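Putting the new shelves together in the box room

May 20, 2023

We have had the box room in a state since January. It started when the old bookcase came down off the landing and everything that had been on it went into crates, and the crates went into the box room, and the door was shut on them. I put off doing anything about it until the weather turned, and then I ordered a flat-pack shelving unit from Vastlow and spent the better part of two days on it.

The unit is called the Onu. It is the tall one, with five shelves. There is a shorter one which I would have preferred for lifting reasons, but it would not have taken the big atlases and the record boxes. It came in two cartons, and the second was heavy enough that I opened it in the hall and carried the boards up one by one. If you are buying one of these and you have stairs, I would do the same. The cartons went for recycling the same evening, apart from the big flat sheets of card, which I kept to work on.

I should say that I don't mind flat-pack. I have put together a fair amount of it over the years and most of it is still standing. The bed in the back room is flat-pack and so is the kitchen trolley, and the desk I am writing at is a Brokley one that has been taken apart and moved twice. The things that go wrong are nearly always the same things, and they nearly always go wrong in the first half hour.

The first is not sorting the fittings. The Onu comes with one large bag, and inside it are the wooden dowels, the cam bolts, the cam locks, the screws for the back panel and the shelf pins, all mixed up together. I tipped the lot into a baking tray and sorted them into old jam jar lids. It took ten minutes. There were two dowels over and one shelf pin short, and the missing pin was stuck in the fold of the bag.

The second is laying the boards the wrong way round. The sides are white, finished on the faces and on the front edge, but the back edge is left raw, so you can see the chipboard. It doesn't matter once the back panel is on. It does matter if you put one side in back to front, as I did with the kitchen trolley, where the raw edge has faced the room ever since. This time I went round with a pencil and wrote L and R and an arrow on the raw edges, and that saved me a good deal of turning the leaflet round.

The leaflet is drawings only. I find these harder than words, though I can see why they do it. Step four shows the second side coming down on all five shelves at once, with one cheerful figure at each end. I was on my own for that part and it took three goes. What worked in the end was standing the shelves up on their ends, with the first side flat on the floor under them, and starting the second side at the top shelf only, then working along towards the bottom, pushing each row of dowels in by hand before going on to the next.

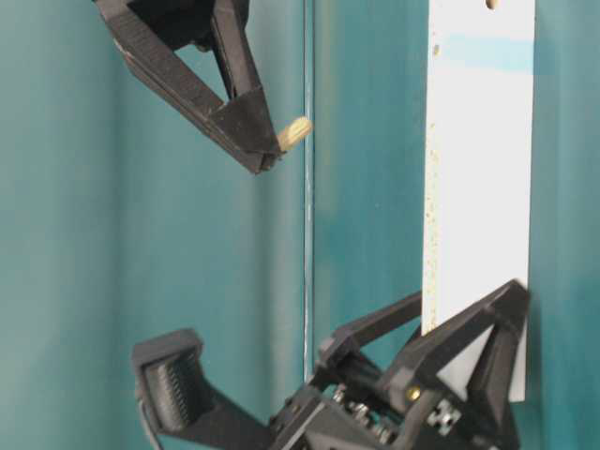 Dowels are the part I have changed my mind about. I used to put them in with glue every time, because my father did, and a glued dowel is certainly stronger. The trouble is that a glued unit will never come apart again without damage, and we have moved house often enough for that to matter. With the Onu I put them in dry. The cams do the pulling together and the dowels are only there to keep the boards lined up, so as long as the cams are tight I can't see that it will be any weaker for books.

They should go in with a push and a few light taps. If one won't go, don't hit it harder. I had one that stopped halfway, and when I got it out again with pliers the hole was full of dust. I cleared it with a cocktail stick and the dowel went straight in. Another was slightly fat, and I rolled it in a bit of sandpaper until it fitted. The ridges along the sides are there to let the air and glue out, so try not to sand them off altogether.

I have a rubber mallet that I use for this sort of thing. Before I had the mallet I used the heel of a shoe, and that works perfectly well. A proper hammer is too much. It mushrooms the end of the dowel and then the next board won't sit flush against it.

The cams I tightened by hand. It is tempting to get the electric screwdriver out, especially when there are so many of them, but chipboard doesn't forgive you if you go too far. Turn until it stops, then leave it alone. I went round all of them a second time after the unit was upright and three had a little more to give.

The back panel comes folded in half and is held on with small screws. Before you put it on, check that the unit is square. I measure corner to corner both ways, and if the two figures are the same then it is square. Mine was out by the width of a pencil line or two, and a shove at the top put it right. Once the back panel is fixed, whatever shape the unit is in is the shape it will stay, so this is worth the bother.

Getting it upright was the only part I needed help with. The ceiling in the box room is low and slopes at one end, and I had worked out beforehand that a unit of this height can't be tipped up from flat in there without catching. It had to be stood up on the landing and walked in through the door, which it cleared with very little to spare. If I did it again I would measure the doorway before ordering instead of after. We put an old blanket under the feet and slid it, and that saved the floor.

It is fixed to the wall with the two brackets that came with it. Please do fix yours. The screws supplied were too short for our walls, which are old plaster over something crumbly, so I used longer ones with proper plugs from the tin in the shed. There is also a skirting board to deal with, so the unit stands slightly away from the wall, and I cut two small blocks of softwood to fill the gap behind the brackets.

After that I left it overnight and started filling it in the morning.

The filling has taken longer than the building. The bottom shelf is records, because they are the heaviest. Above them are the atlases and the large cookery books, then ordinary novels on the next two, and the top shelf has the things we want to keep but don't look at — old school reports, the manuals for the boiler and the cooker, a box of photographs I mean to sort out. I have left a space on the fourth shelf for the Trirkutetti set, which is a board game with a great many small pieces in a box that is an awkward size for everything. It lived on top of the wardrobe before and came down on somebody once a year.

Two of the crates were full of paper that nobody had looked at since we moved in, and most of it went. I found the guarantee for a kettle we no longer have. I also found the spare key to the shed, which had already been replaced, so now there are three.

One shelf I have moved already. The holes for the pins are set a fair way apart and the novels had a lot of air above them, so I dropped it by one hole and gained enough above for a row of tall files. The middle shelf is fixed and can't be moved, so plan around it if you have anything very tall to store.

As for the unit itself, I am pleased with it for the money. The white is a bit whiter than our paintwork, and there is a small chip on the underside of one shelf that I didn't think was worth sending back. The plastic caps that cover the cams fall out if you brush against them, and I have put a dab of glue behind the ones at the front. I would have liked adjustable feet, as the floor runs downhill towards the window, and I have ended up with a folded piece of the carton under one corner.

There are still two crates to go, both of them marked "misc", and the spare dowels are in the tin in the shed with the plugs. The next job is the light fitting in there, which buzzes. I will probably do that once the rest of the floor is clear and I can get the stepladder in.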